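Radoslava Kollár
8/29/25

I finally want to write something about the play kitchen table, because several parents asked me what we keep on it and why it is so little. It will be a few posts, sorry.

We started in March with a big mixed box of toy food. I think there were too many things in it. The children turned the box over, looked at the pile, and walked away to do something else. I did the same as a child with my grandmother's button box, so I understand them.

So I changed it. Now there is one pot, one vegetable that can be cut, and one or two small things which can be anything they want. When they get bored I exchange the vegetable. The pot stays always.

The pot is the most important piece, I am sure of it. Ours is light blue and has two flat handles. Before that I bought a small pan with one long handle from Stokby and it was a mistake. Every time somebody walked past, the handle caught on a sleeve and the whole soup was on the floor. With two short handles a child takes it with both hands and carries it slowly, like a real hot pot.

About the vegetable: the carrot wins against everything. I tried a tomato and it rolled away. I tried a toy fish and one boy cried for the fish. The carrot is in two halves, it has green leaves on top, and all the children know what it is.

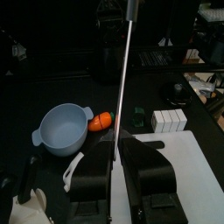 The dark table was also a decision, a small one. On our old table, which was almost white, the pale toys disappeared and the little ones did not find them. On the dark top the orange and the light blue are very easy to see. The bad side is that you also see every crumb and every fingerprint. I wipe it 2 times a day and it does not help much.

Somebody asked about the brand. The carrot came in a set from Flornia, 14 pieces, and I use maybe half of it. The set from Radell is prettier but the halves did not hold together well, and after one month the children said that the food was "broken." I wrote to the shop and they answered politely and did nothing.

What we cooked this week, according to the cooks: carrot soup, carrot tea, birthday soup (same carrot), and medicine for a bear. The medicine had to stand in the pot for a long time and I was not allowed to touch it.

One thing I still don't know is how to store the pieces that are not in use. Now they are in a bag, and to find the eggplant I must take out everything else. If you have a good system with small drawers or boxes, please write it to me. It should not be expensive.

Also, Assefa asked if real vegetables would be better. We do it sometimes! But a real carrot is good for one afternoon and then it has teeth marks from three different children. For every day I stay with the toy one.

Next time I will write about the plates, where I have a much stronger opinion.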